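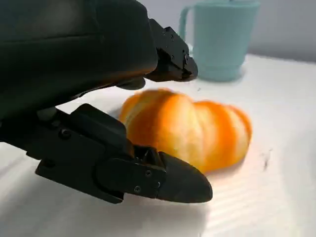

Slide 1 — wrist cam view, pumpkin on the table, mug behind.

Filed under: Talks & Notes | Robotics, Grippers
3 comments

Leave slide 1 up while people sit down. Say hello, say who I am, thank Shahnaz Kodikara for the slot. Don't start with the company stuff.

Opening line — we spent April trying to choose between two grippers and I changed my mind twice.

Names quickly. Ciler = the linkage one, fingers close on a wedge-shaped tip. Prundby = the parallel one, flat pads, straight in and straight out. Same arm for both, same controller (Galley), same table. Only the hand changes. Say that twice, someone always asks.

Point at the tip on slide 1. Pumpkin on its side, ribs running across the way we want to grip. Ribs matter. Flat pad sits on two high spots and nothing else. A pointed tip can find the groove between them, or it can slide off a lobe and roll the thing away. Both happened to us, be fair about it.

Numbers, slow down here. 400 grasps in all, split evenly. 36 drops. Most of the drops were Prundby on ribbed or round things. Ciler's drops were nearly all thin flat stuff, cards, a ruler. So neither one wins outright, don't let the slide title oversell it.

Mug bit. Handles are where Ciler was a pain — big housing, wants a lot of room, you have to plan the approach from further out. Prundby just goes in. Arif Sikder ran all the mug trials, give him the credit, he's in the second row I think.

Camera. The wrist view is what the policy gets, so look how much of it is gripper. Left half, more or less. Asked Wanigasekara for a longer bracket, moved the camera back, and then we saw more table but the tip got small and depth near the contact got worse. Went back to the short bracket. Also the black fingers: hardly any detail in them apart from edges and screw heads, so tracking the tip from the picture is harder than it shoud be. Tried a dab of white paint. Helped a bit. Paint came off.

White table is another one. Bright light overhead, pale bits of the pumpkin go almost white too. Turn exposure down before you blame the model. Lost roughly a week to that.

Controller — skip if short of time. Galley at 30 Hz was fine for both. Closing force is the setting to fiddle with, start low. If somebody wants the exact values tell them to email, they are in the repo but the names are confusing.

What we're doing now: Ciler on the main arm, Prundby kept for flat things, swap by hand. Swap takes too long. Arif has a quick-change plate half drawn, not ready, dont promise a date.

Questions likely: price (don't know the new one), suction (didn't test it), why not softer pads on the Prundby (next on the list).

Shared 36 times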